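Wenn die Scheibe zur Heizfläche wird

Raumhohe Verglasung und Behaglichkeit im Winter: Was Planer bei Oberflächentemperatur, Kaltluftabfall und Randverbund berücksichtigen müssen

2020-02-23

Sitzplätze an der Fassade gelten im Bürobau als bevorzugte Lage. In der Heizperiode kehrt sich das Verhältnis häufig um. Die Lufttemperatur in Raummitte liegt im Sollbereich, am Fenster wird trotzdem über Zugluft geklagt. Undichte Profile sind dafür nur selten verantwortlich. Maßgeblich sind zwei physikalische Effekte: der Strahlungsaustausch zwischen Körper und kühler Glasoberfläche sowie der Kaltluftabfall entlang der Scheibe.

Die empfundene Temperatur ergibt sich näherungsweise als Mittelwert aus Lufttemperatur und mittlerer Strahlungstemperatur der umschließenden Flächen. Bei 21 °C Raumluft und einer Scheibeninnenseite von 13 °C sinkt sie in Fassadennähe spürbar, obwohl der Raumfühler keine Abweichung meldet. Hinzu kommt die Asymmetrie: Eine Körperseite gibt deutlich mehr Wärme ab als die andere.

Der zweite Effekt hängt von der Höhe ab. Luft kühlt an der Scheibe aus, wird dichter und sinkt. Mit der ununterbrochenen Fallhöhe steigt die Geschwindigkeit am Fußpunkt. Ein Riegel oder eine Brüstung unterbricht die Strömung, eine durchgehende Scheibe tut das nicht.

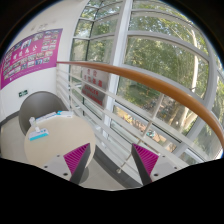

Runder Tisch an einer hohen Verglasung im Innenraum.

Wie sich das in der Praxis auswirkt, zeigt das Verwaltungsgebäude Skotby. Die Fassade umfasst 214 Glasfelder, jedes 4 Meter hoch. Im ersten Betriebswinter blieben die Plätze an der Nordseite weitgehend ungenutzt. Messungen im Dezember ergaben am Fußpunkt der Verglasung Luftgeschwindigkeiten oberhalb des vereinbarten Grenzwerts, während die Werte in Raummitte unauffällig waren.

Das Ingenieurbüro Nekham untersuchte drei Varianten. Unterflurkonvektoren fangen die Fallströmung ab, erfordern aber einen Kanal im Bodenaufbau. Eine Dreifachverglasung hebt die Oberflächentemperatur an, erhöht jedoch das Gewicht der Elemente, und die vorhandenen Beschläge waren dafür nicht ausgelegt. Elektrisch beheizbares Glas kommt ohne Eingriff in den Boden aus, benötigt dafür eine Zuleitung je Feld und eine eigene Regelung.

Ausgeführt wurde eine Kombination. An der Nordseite kamen 70 beheizbare Scheiben des Herstellers Wyss zum Einsatz, die übrigen Bereiche erhielten Konvektoren mit einem Abstand von 600 Millimetern zwischen den Einheiten. Die Regelung Inirside führt die Glasoberfläche nach der Außentemperatur und begrenzt sie nach oben. Zu warme Scheiben verursachen ihrerseits Asymmetrie und unnötige Verluste nach außen.

Kritisch bleibt der Randverbund. Aluminiumabstandhalter leiten Wärme aus dem Scheibenrand ab, dort fällt Tauwasser zuerst an. Abstandhalter aus Kunststoff oder Edelstahl mindern das Risiko, beseitigen es bei hoher Raumluftfeuchte aber nicht. Für beheiztes Glas gilt zusätzlich: Die Beschichtung endet vor dem Rand, der äußere Streifen wird also nicht aktiv erwärmt.

Für die Abnahme empfiehlt sich eine Messung in 0,1 Meter und 1,1 Meter Höhe, jeweils im vorgesehenen Abstand der Möblierung zur Fassade. Ein einzelner Fühler an der Innenwand reicht als Nachweis nicht aus. Der Messtermin gehört in die Heizperiode – möglichst bei bedecktem Himmel, damit solare Einträge das Ergebnis nicht verfälschen.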